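3.2 Storage of small items in shared kitchens
Print this page | E-mail this page

Residents in Hiturthorpe were asked where they kept things used every day. Most named the back of the worktop (Figure 2).
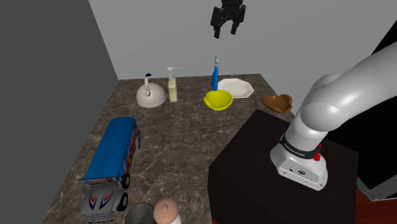
Figure 2. Kettle, pump bottle and yellow bowl along the back edge of a counter.

3.3 Replies by household size

Wragg and Choi sent out 200 forms. Households of two kept fewer items on show than larger ones, and 11 forms came back without a household size and were left out.

Print | E-mail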